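4.2 The bottle that wouldn't let go

I promised in the introduction that we'd report the failures too, so this section is the one where I get to complain. Most of our trouble with the hand-held gripper was the boring kind (a loose cable, a full memory card, someone forgetting to press record). The fault I want to go through properly was sneakier, because for a good while it looked like success.

A bit of background first. The Priseo gripper is carried in the hand, and the person holding it does the picking up and putting down while the camera on top logs everything. From each recording we work out two things: where the tool was, and how wide the fingers were open. The policy learns from both. If the finger width is wrong, the policy learns the wrong moment to let go, and a robot that lets go at the wrong moment is not something I want to stand next to when there's a drink in its hand.

All the recordings for this part were made in the big conference room at Irthorpe. We picked it for the long table and the plain background, and I still think it was a decent choice, even though the room caused us some grief of its own (more on the ceiling lights below). The table was stocked with the sort of stuff that ends up on a meeting table anyway: a bottle, a mug, paper, boxes, a red disc, a good amount of cabling. Figure 3 gives the starting view, fingers open and nothing between them. 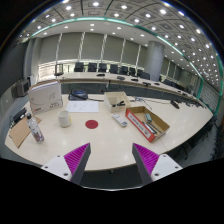
Figure 3. View from the hand-held gripper with the fingers apart and nothing in their grip.

The task was simple to say: pick up the bottle, hold it, put it back down standing up, open the fingers, move away. I did many of the recordings myself and Leonora Belmonte did the rest. We kept 37 of them for training. On playback they all looked fine to me, and I watched every single one, some of them twice!

Then we ran the policy on the arm. It went to the bottle nicely, closed on it, lifted it, brought it back down to the table, and then just stayed there. It held on. We waited, and it kept holding on, and when the timeout finally kicked in the arm backed away with the bottle still in its grip and dragged it straight through everything behind it. Out of 20 runs that first day, the release failed in more than half, and I stopped keeping a tidy record after the mug went over the side. (It was the second mug. The first one was my fault and had nothing to do with the policy.)

My first guess was the controller. I'm a little embarrassed by how long I stuck with that guess. I lowered the closing force, then I raised it, then I swapped the finger motor for the spare, and none of it made any difference worth writing down. Leonora thought the trouble was in the recordings and said so early. I should have listened, and I'm putting that in print because she asked me to.

What she did was plot the estimated finger width over time for each recording and lay the curves on top of each other. You'd expect a dip when the fingers close, a flat stretch while the bottle is held, and a climb when it's let go. The dip was there every time. The climb was late, often by a lot, and in a few recordings it never came at all, so as far as the training data was concerned the person had walked off still holding the bottle.
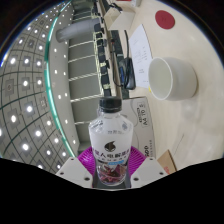
So why did the estimate go wrong on this object and almost never on the others? We get the finger width from the camera, by fitting the outline of each finger and measuring between them. With a solid object that works well. With clear plastic, the fit has a lot of junk to choose from: you can see things through the bottle, bent out of shape, and shiny edges that run up and down just like the edge of a finger does. Our best explanation is that the fit slid off the finger and onto the side of the bottle while the two were touching. When the real fingers opened, the fit stayed behind on the bottle, perfectly happy, and reported a closed grip until the bottle was far enough away to break the match. I say "best explanation" on purpose. We could make the fault come and go by changing the object, but we never got a clean look at the exact point where the fit jumps.

The lights made it worse. The ceiling in that room has a lot of small round ones, and on a glossy surface they gave the fit even more bright spots to chew on. Drawing the shades didn't help, and switching off part of the ceiling helped a bit.

The fix we ended up with has 2 parts. We added a small position sensor on the finger slide, so the width no longer depends on the picture at all, and we kept the camera estimate only as a cross-check. Whenever they disagree for longer than a short window, the recording gets flagged and a person looks at it. We re-recorded the bottle task in September 2018 with the sensor in place, 32 recordings this time, and the late climb was gone from the curves.

On the arm itself we changed the timeout. Backing away with a closed gripper was a bad default, and it was bad before any of this happened. The arm now stops where it is, holds, and waits for someone to press a button. It's slower, and it's annoying during long sessions, but I haven't had to chase a mug since. The older recordings are still on our server with the camera-only widths, and anyone who wants to use them should throw out the bottle task and recheck anything else that's see-through before training on it.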